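Boersma Sorting Labels for Small Parts Bins

Boersma labels are made for people who keep screws, fuses, beads or seeds in small bins and want to find them again without opening every drawer. Each roll has 100 labels of matte white polyester. You can write on them with a pencil, a ball pen or a permanent marker, and the writing does not smear when it is touched with oily fingers.

The glue was developed together with our workshop in Girkholm. It holds well on smooth plastic, painted metal and glass, and it comes off in one piece when you pull slowly from a corner. On raw wood or cardboard we recommend the Kundum version, which has a stronger glue and is not meant to be removed.
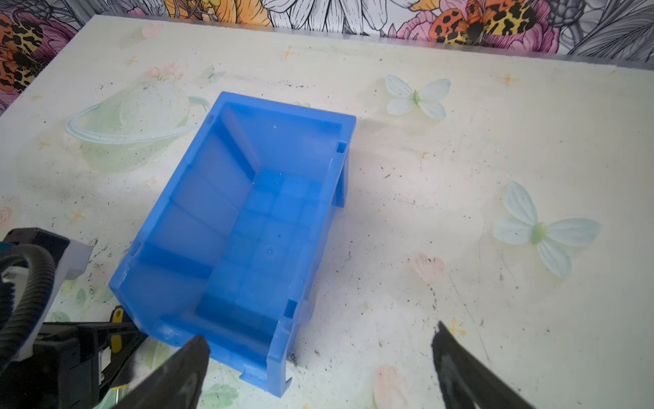 Labels are sold in two widths, Narrow and Wide, and both are 8 cm long. Please measure the flat surface before you order. On an open blue bin with a low, notched front wall, the Narrow label is usually the better choice, and with see-through plastic like this one you can also stick it on the inside, with the text facing out. Wipe away dust first – the glue does not like it.

Order information
Single roll: 100 labels
Workshop box: 1,000 labels, mixed widths on request
Colors: white, yellow, light gray
Delivery from our Gremarthorpe store: 2 working days

For questions about larger orders please write to Hendrik De Graaf through the contact form. Samples are free, you pay only the postage.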